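Thread on moving my late aunt's recipe collection out of shoeboxes and into something the family can use. I've been at it since March and a few people asked how I'm doing it, so I'll put it all in one place.

1/ The collection is index cards, backs of envelopes, pages torn out of magazines and one school exercise book. Final count is 202 recipes. I expected a lot more duplicates than I found. She had seven versions of the same date loaf and I kept them all, as they're all different.

2/ First job was reading everything once without sorting. I know that sounds slow. It took me four evenings and saved me from setting up categories I would have had to scrap. She had almost no soups, for instance, and I'd already labelled a divider for them.

3/ Storage. I don't recommend the kitchen for the originals. Steam and grease had already got to the ones she kept beside the stove. Mine are going on an open shelf in the back room, away from the window.

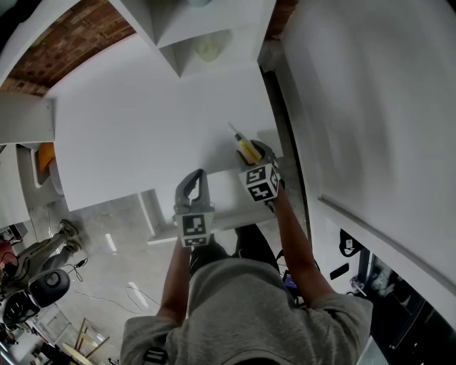

4/ Handwriting. Hers was fine until she was in a hurry. My cousin Amparo Carrasco lived with her for a couple of years and can read nearly all of it, so I sent her the hard ones in batches. "Tbs" and "tsp" were the main trouble. If the amount of bicarb looked mad, it was a teaspoon.

5/ Measurements. She moved between pounds, cups and grams depending on where she'd copied the recipe from. I typed what she wrote and put the metric amount in brackets after it. Please don't overwrite the original amount. If you've got the conversion wrong, the next person needs to be able to see that.

6/ An Australian tablespoon is 20 mL and most others are 15 mL. Anything she clipped from an overseas magazine needs checking for this. It doesn't matter in a stew. It matters for baking powder.

7/ Oven temperatures. A lot of the cards just say "moderate". I've gone with 180 and written "moderate" next to it. Her old oven ran hot, so a few of the cooking times are short as well. I've only corrected the ones I've baked myself.

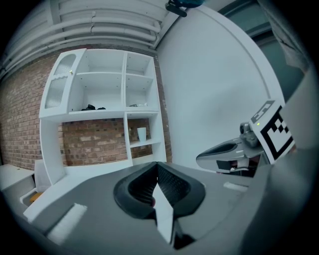 The other thing with the older cards is tin sizes. She'd write "the small tin" or "Mum's tin", and for those I had to ask around. Amparo still has the one from the fruit cake and measured it for me. A 20 cm round, deeper than the ones in the shops now.

8/ Scanning. I used the flatbed at the Benton library, which is free if you bring a USB stick. 300 dpi is plenty for cards. I did the exercise book at 600 as the pencil is faint. File names are just the number and the dish, so 040 is the lemon slice and 162 is the green tomato pickle.

9/ Write the number on the sleeve in pen and on the back of the card in soft pencil. I numbered the first lot on sticky notes and half of them fell off in the box.

10/ Sleeves. I bought a pack of the clear photo kind that go in a ring binder. Look for polypropylene, no PVC. The cards that were already stuck together I left stuck. I scanned the outsides and wrote "two cards" on the sleeve.
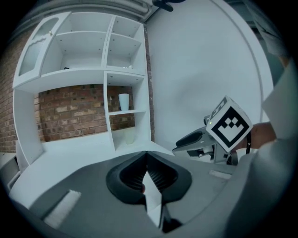

Back room shelves, brick wall side.

11/ Sorting. I ended up with these: biscuits and slices, cakes, puddings, pickles and jam, meat, fish, Christmas, and one called Other People's. That last one is for anything with somebody else's name at the top. There's a satay in there from Sombat Srisuk, who worked with her at the hospital, and it's the most used card in the whole collection going by the stains.

12/ I wrote to Sombat to ask if he minded it going in the family copy. He didn't mind, and he told me she'd left out the tamarind. So that one has a note on it now.
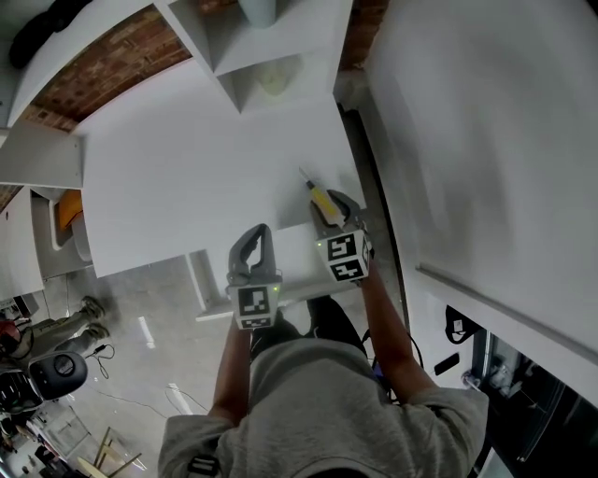 PRINTING AND COPIES

13/ The typed version is a plain Word document, one recipe to a page. I looked at the recipe apps and didn't want to pay every month for something my uncle won't open. He wants paper.

14/ Got two printed copies done to start with, spiral bound, with a clear plastic cover. Black and white inside. Colour would have cost more than double and most of the pages are only text anyway.

15/ Proofread before you print, and get someone who cooks to do it. My husband found the spelling mistakes. My neighbour found the sponge with no flour in it. I went back to the card and the flour isn't there either, so I've left a gap with a question mark.

16/ Still to do: the magazine clippings that have no date or title, and the family tree page for the front. If any of the cousins are reading this, I need to know who "Auntie Vi" was. She's on three of the jam recipes and we can't place her.

17/ Someone asked for the date loaf. It's number 2 in the cakes section, the one with cold tea in it. I'll type it out tomorrow night once the kids are in bed.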